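Drenholm Rectangular Table, White
Furniture review, shared rooms and small offices

The Drenholm is the larger of two plain white tables in the current Zivlow range. It was reviewed at the Grordale premises over a period of 7 weeks, during which it served as a meeting table in the mornings and as a general work surface for the remainder of the day. The review was conducted by Ermelinda Azevedo, with assembly and measurements by Jaime Figueiredo.

Delivery and assembly

The table arrived in a single carton, with the legs packed beneath the top. Assembly took one person 83 minutes, including the unpacking. The printed instructions are clear up to the fourth step, where the left and right rails are shown in the same drawing and can easily be confused. Zivlow would do well to label them. All fixings were present, and the holes lined up without force.

Stability

Once the feet had been adjusted, the top did not rock. Some movement is felt when a person leans on one of the short sides, although it was not enough to disturb writing or typing. The feet are turned by hand and loosened once during the review, after the table had been moved between rooms. They should be checked after any such move.

Surface and cleaning

The finish is even and cleans readily with a damp cloth. Coffee left overnight produced a faint ring, removed with ordinary dish soap. Pencil marks required more effort. Two fine scratches appeared near one corner in October and remain visible under direct light. Users who expect to slide heavy objects across the top should consider a mat.

Price and alternatives

The Barros table, which the premises already owned, costs roughly 500 less and has a thicker top, but its center rail restricts legroom. The Drenholm leaves the space beneath the top clear. At just under 1,000 it is not an inexpensive purchase, and the absence of any cable outlet is difficult to excuse at that price.

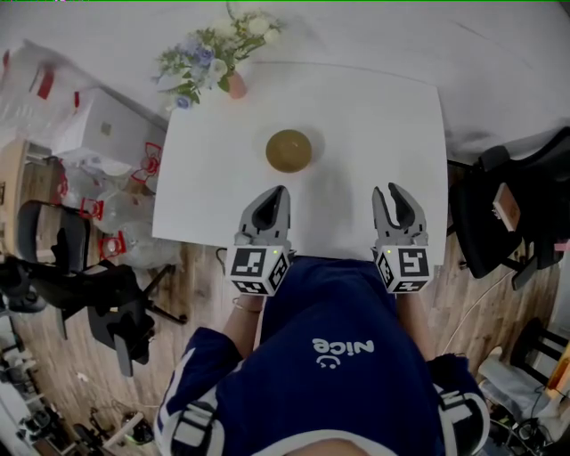

The proportions of the top are the strongest argument for the Drenholm. Several activities can share it without anyone having to clear it first. With a vase of flowers kept to the far corner and a round bowl set near the middle, a person working at the near edge still has open surface in front of the bowl. The plain white also shows shadows and crumbs plainly, a point to bear in mind where the table will be used for meals. The Drenholm is recommended for shared rooms, subject to the reservations on scratching and cable access noted under the headings concerned.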